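The gray mat comes out of the closet

I have been meaning to write about the mat for ages, because it has been with me through three apartments now and I never once gave it a proper mention. It's the gray one, the one I roll out over the big table whenever there is sorting to do. I bought it at the flea market on Skornitz Street, from a man who wanted 18 dollars for it and then threw in a tin of buttons as well (I still have the buttons, of course I do).

August is my sorting month. It's too hot to cook anything serious, the windows are open until late, and the hall closet has usually reached the point where the door only closes if you lean on it. So out comes the mat, and out comes everything else after it, and I make myself a big glass of iced tea and pretend I'll be finished by supper.

This year I wanted to get through the drawer things first - the odds and ends that have no real home. Old keys, picture hooks, the little plastic feet from a bookshelf I gave away when I left the Dreva building. I like working on a gray surface for this. Small things show up on it, and nothing rolls off toward the radiator the way it does on bare wood.
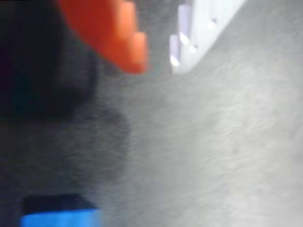 Sorting day, all blur: gray below, a bright bit of orange, and a corner of white.

By four o'clock I had a heap for keeping, a heap for the thrift store, and a third heap that I kept walking past. The third heap is always the trouble. It had the Gralgate puzzle in it, the 1,000 piece one with the harbor, and I really couldn't tell you if all the pieces are there. I put it back on the shelf. Maybe this winter!

The mat itself is looking tired, I have to admit. My sister thinks I should get a new one and she may be right, but a new one would need years before it lay flat the way this one does. I gave it a good shake off the balcony, rolled it up with two rubber bands, and stood it behind the coats again.

The thrift store bags are still by the front door. I'll take them over when it cools down a little.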